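When Robots Come to Work: What Changes at the Packing Table

A robot arm is a machine with joints. Each joint has a motor, and a computer tells each motor how far to turn. The part at the end that picks things up is called a gripper. Many grippers have two fingers that move together and apart.

The company Wulico packs boxes of school supplies. A person used to fill every box by hand. On a busy day the packing room had to finish 600 boxes, and the same reach and grab was repeated for each item. Repeating one movement that often can make wrists and shoulders sore.

Wulico now uses robot arms for part of this job. The arms work in pairs. One holds an item while the other moves something next to it. The computer has to plan both paths so that the arms do not bump into each other.

Before a pair of arms goes into the packing room, it is tested on a table in the workshop. Amerley Odoi runs the tests. She puts small objects on the table and checks whether the arms can reach and grip them. Soft things and thin things are the hardest. A sheet of paper lying flat gives the fingers very little to hold.

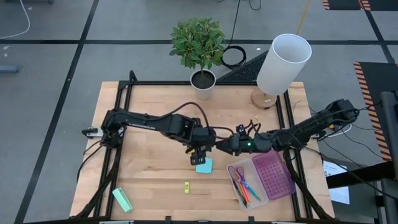 Each test is written down, including the ones that fail. The last set had 191 tests and took two days. If the gripper drops an object, Amerley changes a setting, such as how hard the fingers squeeze, and runs the test again.

The jobs in the packing room have changed too. Anoma Karunaratne packed boxes for years. Her work now is to check finished boxes, refill the supplies and stop the arms when something is stuck. She took a training course to learn this. Some of her coworkers moved to other rooms, and a few still pack by hand, mostly orders with odd shapes in them.

Words to know
Joint: a place where an arm bends or turns.
Gripper: the part of a robot that holds things.
Automation: using machines to do a task that people did before.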